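Studlow: orden y guardado en espacios domésticos
LÉEME del conjunto, versión 2

Resumen

Studlow reúne 803 episodios de tareas de casa: recoger una mesa, doblar trapos, meter cosas en cajas, vaciar un escurridor. La recopilación y la revisión corrieron a cargo de Hiu-tung Hung y Wing-sze Tam. Este documento lo escribimos para quien vaya a usar los datos y quiera saber hasta dónde fiarse de ellos. Nuestra respuesta corta es que bastante menos de lo que sugería la ficha de la versión 1.

Qué hay dentro

Los episodios se reparten en 14 tipos de tarea. El reparto es malo. Doblar y apilar se llevan la mayor parte porque son fáciles de repetir, y guardar vajilla quedó corto. La carpeta "ordenar" mezcla cosas que quizá no debieron ir juntas: alinear libros, por ejemplo, y despejar una encimera. La etiqueta se puso al principio y luego dio pereza cambiarla.

Cada episodio lleva una frase con la tarea, el nombre de la sala y una marca de estado (completo, dudoso, descartado). Las salas se llaman Vuorinen y Gudwood. Son nombres internos y no indican nada sobre el mobiliario. 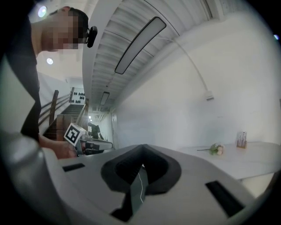

Fig. 1. Persona inclinada hacia delante con una pinza de mano; techo blanco de lamas.

Sobre la palabra "completo"

Aquí somos más escépticos. "Completo" significa que la persona dio la tarea por terminada. Una caja con la tapa a medio encajar puede figurar como completa y un trapo bien doblado como dudoso, según quién revisara ese día. Wing-sze volvió a mirar 40 episodios sin ver la etiqueta original y discrepó en más de los que nos gustaría. No publicamos un porcentaje de acuerdo: con una muestra así sería adorno.

Tampoco conviene leer estos datos como un retrato de cómo se ordena una casa. En una casa hay interrupciones, cajones que ya están llenos y gente que cambia de idea. En las tareas de Studlow se parte de un desorden preparado, con un sitio previsto para cada cosa.

Problemas conocidos

- Las frases de tarea usan "bote", "tarro" y "frasco" sin criterio.
- En algunos episodios de Gudwood la tarea empieza antes de la hora anotada.
- "Limpiar" aparece a veces donde solo se apartan objetos.
- Faltan notas de sala en parte de lo recogido en diciembre.

Uso recomendado

Sirve para comparar maneras de coger y colocar objetos corrientes. No lo usaríamos para medir tiempos ni para decidir si una tarea está bien hecha sin revisar los episodios uno a uno.

Cambios respecto a la versión 1

Se retiraron duplicados y se corrigieron nombres de sala. La carpeta "ordenar" sigue igual. Las correcciones de etiquetas se envían a Hiu-tung Hung, indicando el episodio y la frase original.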